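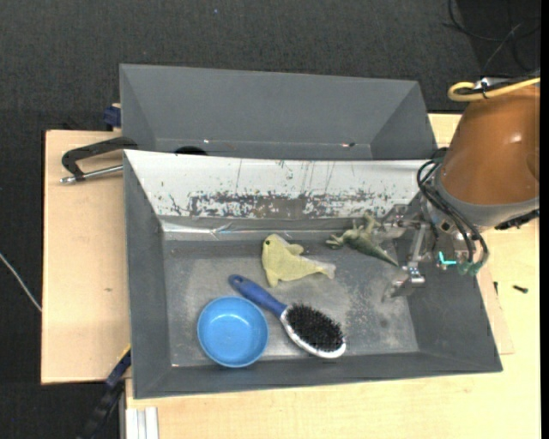 Toys and household bits in one of our gray bins

Search jobs Enter keyword or town Go

Part-time sorter, Forkeck household goods

We're looking for a friendly, patient person to join us at Forkeck, sorting the small things that come in from family homes – bowls, hairbrushes, toy animals and whatever else lands in a bin. You'll check each piece, wipe it down and send it to the right shelf. It's 18 hours a week at $345, and we'd love someone who can start before October. No experience needed, we'll happily teach you (and there's always coffee on!). Drop us a note by 9 June 2025 and tell us a little about yourself.

Related jobs
Shelf stocker, Vulach
Weekend packer, Demchenko

Contact Forkeck | Back to top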